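3.2 Removal of detergent film and odor from cotton swatches

Household guides often recommend a dilute acid rinse in place of fabric softener, but few report dose or contact time. We compared three rinse agents: distilled white vinegar, citric acid solution, and plain tap water as the control. All swatches were cut from one bolt of undyed cotton supplied by Shukla and were washed once before use to remove sizing.
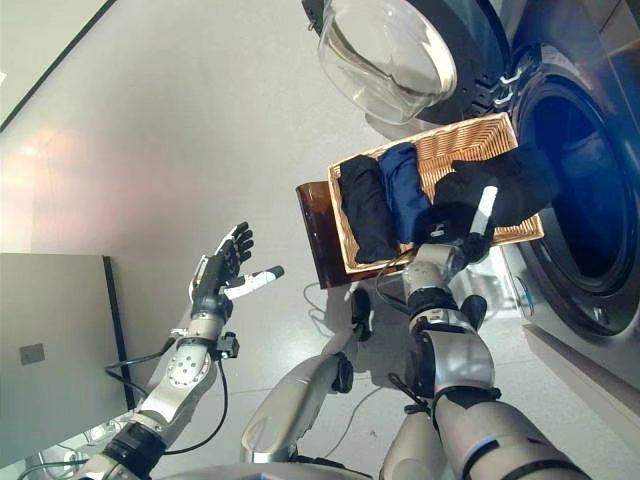
Each swatch was soiled with a fixed volume of cooking oil, left to stand for 30 minutes, and washed with Flolledon unscented powder at the dose printed on the package. The rinse agent was added at the start of the final rinse. Contact time was set at 15 minutes for all agents. Water hardness was measured at the tap before each run and did not vary enough to require correction.
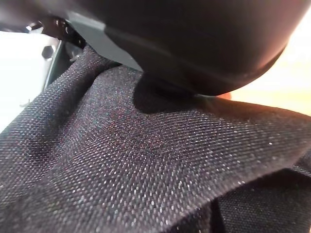
Residual film was estimated by soaking the dried swatch in 20 mL of deionized water and reading the conductivity of the extract. Odor was scored by a trained panel on a scale of zero to 4, with samples presented in covered jars in random order. Panel members did not know which agent had been used.

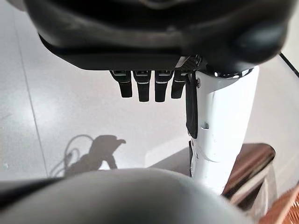 Both acids gave lower conductivity readings than the control. The difference between vinegar and citric acid was within the error of the meter. Vinegar left a faint sour note on damp swatches, which the panel no longer reported once the cloth was fully dry. Repeat runs at the Dratumcombe site in June gave the same ranking, although absolute readings were higher, in line with the harder water there. We did not test elastic, silk, or rubber parts, and the results should not be extended to them.
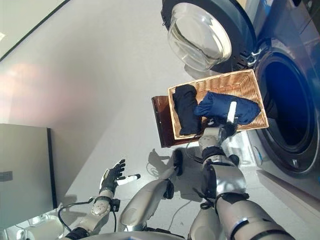 Figure 3. Front-loading washing machine with the door open and a woven basket holding two folded garments in front of the drum.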